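# Folding square cloths so they stand up in the drawer

*Doina Todorova, Thursday, July 25, 2019*

I have been folding cloths this way since May and I'm still a bit giddy every time I open the drawer. If yours is a heap of dusters, napkins and dishcloths with the one you want always at the bottom, give this an afternoon. You need no special kit, the fold takes a few seconds once your hands know it, and it works on almost any square of fabric that isn't too thick.

There are two folds on this page. The first is a plain upright packet, which does for everyday kitchen cloths. The second starts from a corner and makes a little tucked parcel that stays shut even if you throw it across the room (I have tested this). I use the packet for nearly everything and the parcel for napkins and for anything going into a bag.

## What you'll want to hand

- A pile of square cloths, washed and properly dry
- A flat, smooth, pale surface to fold on
- A drawer, or a shallow box that fits inside one
- A ruler, if you like a ruler

A worktop is lovely for this. A table is fine too, but take the tablecloth off first, as fabric grips fabric and you'll end up dragging everything about. I fold on white whenever I can. You see the edges so much more clearly against it, and any wonky corner shows up straight away.

Don't fold on the bed! Everyone wants to fold on the bed. It sinks under your hand and the creases never come out crisp.

## Getting the cloths ready

Sort by size before you do anything else. I didn't, the first time, and I made a lovely row of packets that went up and down like a graph. Lay one cloth on top of another, match two sides, and see what hangs over. Anything within a finger's width can count as the same size.

Cotton dishcloths shrink more in one direction than the other, so a cloth that was square in the shop may well be a rectangle by now. Give it a tug. Hold two opposite corners and pull gently, then swap to the other two. It's surprisingly satisfying and it puts a good deal of the squareness back. My set from Kelmendi's stall at Rullham market had gone quite trapezoid after a few hot washes, and tugging sorted all but one of them. That one is now for shoes.

Ironing is up to you. I iron napkins and nothing else. For kitchen cloths, smoothing with the flat of your hand from the middle outwards is plenty, and if they come off the line while there's still a breeze they hardly need even that.

## Fold one: the upright packet

1. Lay the cloth flat with one straight side facing you. Smooth it from the middle out.
2. Bring the bottom edge up to meet the top edge. Run your palm along the fold.
3. Turn the whole thing so the short side faces you. You now have a long rectangle standing away from you.
4. Fold the near end up to a little short of the far end. Leave a gap as wide as your thumb.
5. Fold again from the near end, in thirds, towards the gap.
6. Stand it on its folded edge and let go.

If it stays up, you're done. If it slumps, the last fold is too loose, or the cloth is very thin and wants one more turn. Thin muslin nearly always wants one more turn.

The thumb gap in step four looks like a mistake but please leave it in. Fabric takes up room as it goes round each bend, and the gap gets swallowed by the last fold. Without it the outer layer pokes out and the packet looks as though it has its tongue out.

For the height, measure your drawer on the inside and aim to come a little below that. My Grolter drawer unit is an old one with shallow drawers, and I ended up folding mine into quarters at step five and it was perfect.

## Fold two: the corner parcel

I love this one. It feels odd at first to come at a square from the corner, and then something clicks and you want to do it to every cloth in the house.

Turn the cloth like a diamond, so that one corner points straight at you. Take a moment over this. If the point is off to one side now, the parcel will be lopsided at the end and there's no rescuing it without shaking the thing out and starting over. Smooth down the middle, from the far corner to the near one, and chase out any crease that runs along that line. 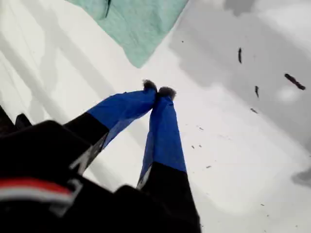

*Mint-green cloth on white, with the corner coming to a point.*

A soft cloth with a bit of texture is ideal for learning on. It holds where you put it, and small wrinkles don't matter. Slippery napkins are much harder work, so leave those until you've had a bit of practice.

Now for the folding:

1. Pick up the near corner between finger and thumb, right at the tip, and carry it to the far corner. You have a triangle with its long side towards you.
2. Fold the left-hand point in along the bottom so that it goes a third of the way across.
3. Fold the right-hand point over the top of it. It will overshoot a little. Tuck the overshoot back on itself so that it lines up with the left side.
4. You should be looking at something like an open envelope, with a flap at the top. Press it flat.
5. Roll or fold the bottom edge upwards, twice, until only the flap is left showing.
6. Lift the top layer of the folded part, slide the flap down inside it and pull it snug.

Step one is where most of the trouble starts. Pinch the very tip of the corner, and pinch both layers of the hem if there is one. If you grab the cloth further in, the tip flops backwards as you lift and you get a blunt, rumpled triangle. Lift slowly, keep it low over the table, and set it down before you smooth anything.

At step six you may find the flap is too short to tuck. That means the roll in step five was too tall, so undo it and make the turns narrower. If the flap is too long, take one more turn. After a few you'll judge it by eye.

## When it goes wrong

**The triangle won't lie flat.** Your cloth isn't square. Tug the corners as described earlier, or let the uneven edge go on the inside where it won't show.

**The parcel is fat in the middle.** Fat in the middle usually means a thick hem, with all the layers landing on top of each other. Shift the left-hand fold in by a finger's width so the hems are staggered. It makes a huge difference!

**The packet stands up on the table but falls over in the drawer.** Drawers jolt. Pack the row a bit tighter or put something at the end to lean against. I use a rolled tea towel. An old tin works too.

**Everything springs open.** I'd guess it's new cloth with the finish still in it. Wash it a couple of times and try again.

**You can't remember which way round it goes.** Fold one very slowly, undo it very slowly, and then fold it again. The creases will show you where to go. I learnt the parcel by taking apart one that my aunt had folded, and I must have opened and shut it twenty times at her kitchen table.

## Filling the drawer

Start at the back and work forwards, with the folded edge uppermost so you see a neat row of curves. Put the everyday ones nearest to you. I go by colour as well, though only loosely. I have seven greens of various ages and they look so cheerful together that I keep them at the front even when they're not the ones I need.

Leave enough room to get two fingers in. A drawer packed solid looks marvellous for a day, and then you pull one out and three come with it.

When clean cloths come back from the wash, put them at the back and push the row forwards. That way they all get a turn, and you don't wear out the same five while the rest stay as good as new. I pinched that idea from the linen cupboard at the Tratotia guest house, where I worked a couple of summers and where we folded more pillowcases than I care to remember.

## Larger cloths

Both folds scale up, with a bit of fiddling. For a small tablecloth, mine is 81 cm square, do the packet but fold in half once more before you turn it. The parcel works on something that size too, although the middle gets bulky and I'd only bother for a picnic, where it's very handy to have it all shut tight in the basket.

Anything longer than it is wide, like a tea towel, can't do the parcel as it stands. Fold the extra length under first to make a square and carry on from there. My longest tea towels are roughly 69 cm and come out beautifully, a touch thicker than the rest, and they make very good bookends for the row.

If you're doing a whole cupboard, do the small ones first. Your hands get quicker as you go, and by the time you reach the big awkward ones you'll be folding without looking at the steps.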